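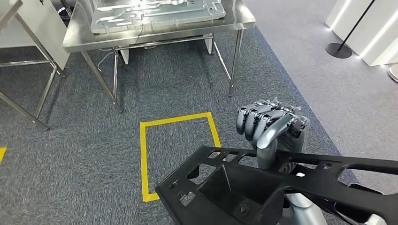
By Valentina Bravo | 13 September 2019 | Filed under: Scheduling & Operations

Ottilie Camenzind inherited 600 overnight jobs when she joined Killow, along with a spreadsheet explaining 11 of them. "The rest were folklore," she says.

She runs batch operations there with a team of two. The old setup was cron, plus a script called Szalai that everyone was afraid to open. "It had a comment at the top that said 'temporary.' I didn't ask which decade."

Moving it all to one scheduler took until December. Month-end close went last, at the request of accounting, who "would have preferred never."

Did automation give her evenings back? She laughs for a while. "I used to get paged because a job failed. Now I get paged because a job is 30 minutes late and might be thinking about failing."

She has kept a copy of Szalai. It still hasn't been opened.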